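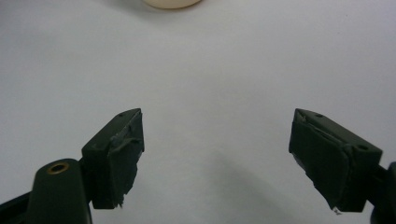

Why does the gripper drop a part when the jaws read fully closed?

Most often the pad is worn or has started to peel off the jaw block. The jaws close to the right position but the grip surface is gone, so the part slides out.

Section 10. Dropped part fault (code 164)

Applies to Tretix hand-held grippers, both jaws. Stop work at the first drop. Do not just squeeze harder — extra force tears the pad and loads the pivot bushings.

CAUTION: Pinch hazard. Keep fingers off the linkage and out of the gap while the jaws can move. Two units at one table, park both before anyone reaches in.

1. Set the tool down, jaws open. Power off. Wait for the light to go out.

2. Look at the inner face of each jaw. Lifted edge, curl, frayed corner, bare plastic — replace the pad.

3. Press each pad with a thumb. Should not slide or roll.

4. Check both sides even if only one looks bad. One old pad and one new pad will pull the part crooked.

Note: pads are rated for 2000 cycles on the Husar test block. Less on slick or rounded parts. Log the count at every change.

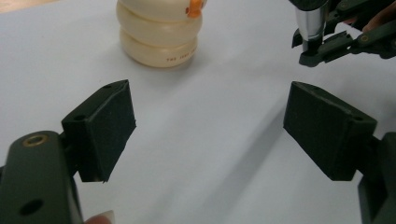

5. Peel the old pad from the top down. Scrape off left over glue with the plastic scraper, not a blade.

6. Wipe the jaw face. Let it dry completly.

7. Fit the new pad flush with the top edge of the block. Hold for 80 seconds.

8. Check the bushings. Metal ring must sit flat in the arm. If it spins or sticks out, tag the tool and stop here.

9. Power on. Open and close 10 times with nothing in the jaws, then try one light part, low over the table.

CAUTION: No tape over a peeling pad. Kakbridge sent back a batch in February with tape wound round the jaws and the tape had got in to the linkage. Not covered.

If code 164 comes back after new pads, the fault is in the arm or the position sensor. Do not clear it and carry on. Send the tool to the Zondholm service desk with the cycle log and both old pads in a bag.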